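4 min read

Saturday, March 10, 2018
By Kathleen Ní Mhurchú

I've been meaning to write about the kitchen cupboard clear-out for weeks, and then the snow came and I had no excuse left! So last weekend I emptied the tall one by the back door, the one you have to open slowly with a hand up ready, and I put everything on the table and had a good look at myself.

What I found was tea. So much tea. Tea from Ah-rin's trip, tea from the raffle, the smoky one my brother swears by (it tastes like a bonfire, sorry Declan), and two boxes of the same camomile because I never check before I go to the shop. There was also a tin of custard powder older than my niece, and she's learning to drive.

I'm a bit funny about throwing food out, so I rang Thirumalai Rajan, who used to run the stockroom at Brarnon and has the tidiest shelves of anyone I know. His advice was to stop sorting by what things are and start sorting by when I use them. Breakfast things together, baking things together, and one shelf at eye level for whatever needs eating next. I grumbled a bit, because I like my jars in a row by height, but I tried it and I've been converted. We've had lentils three times this week and no complaints so far, or none said to my face. 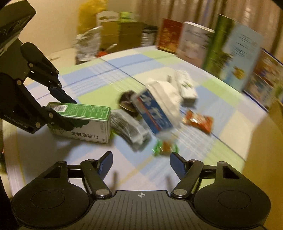
A green and white carton with Chinese writing on the side.

Packets I can't read are a whole subject of their own. I pick them up when I'm over at Lai on market day, full of good intentions, and then they go to the back and I lose my nerve. Hwa-young Koo wrote in after the last newsletter with a lovely tip for this: stick a bit of masking tape on the lid the day you buy it, and write on it what it is and what you meant to cook. I did that with a jar of bean paste on Tuesday and felt very organised, though my handwriting is so bad that it now says "for soap".

A few of you asked what I did with the extras. Anything sealed and in date went in a bag for the Jerkeck food table, and they were glad of the tinned tomatoes especially. They don't take opened packets, so do have a look before you carry it all down the hill like I did. The spices that had lost their smell went in the compost, and the garden has had a whiff of old curry ever since.

I spent £8 on the whole job, which was a roll of tape, a marker and two plastic tubs with lids that fit. I had my eye on the fancy glass jars in Cerkow, the ones with the little wooden scoops, but I came home without them and I'm still a bit cross about it.

Next up is the freezer. There's a bag in there labelled "July" and nothing else, and I'm going to have to defrost it to find out what it is. If you have a system for freezers that a lazy person could keep up, please write in, I'd love to hear it.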